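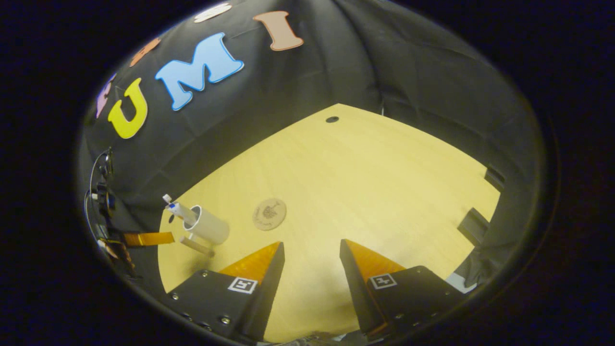

Reviewers of the pilot report objected that a backdrop cannot be called neutral once lettering has been fixed to it, and one respondent from the Dondley site added that people read any word in view before they attend to the work surface. The objection is reasonable and shaped the layout used in the main series.

3.2 Work surface and surround

Figure 2. Table, black fabric surround and cut-out letters. The letters U, M and I can be read along the upper left of the cloth; a round beige coaster lies on the tabletop.

The surround at each site consisted of black fabric hung behind and around a light yellow wooden table. The fabric was not ironed or stretched. Soft wrinkles and long vertical folds remain visible in Figure 2, and at the Birkholm site these were judged acceptable, as the folds differ from the tabletop in both tone and direction. Pale wood against black cloth gave a clear table edge under ordinary room lighting.

Lettering was confined to the cloth. The three readable letters differ in fill color (yellow, light blue and peach), and each has a tilt of its own. No attempt was made to level them. Raters were asked to name the first item they noticed and then to mark the outline of the tabletop on a printed sheet. Of 200 sheets returned, 13 were excluded for incomplete outlines.

The cable grommet near the far corner of the table was left uncovered. In the Rokham pilot it had been hidden under black tape, which lifted at the edges and was marked by several raters as a separate object. A flat coaster was chosen as the reference item for its plain round shape and low height.

Sheets from the two sites were pooled after the February session. Outline error was measured at the far corner only, and the remaining corners are treated in Section 3.4.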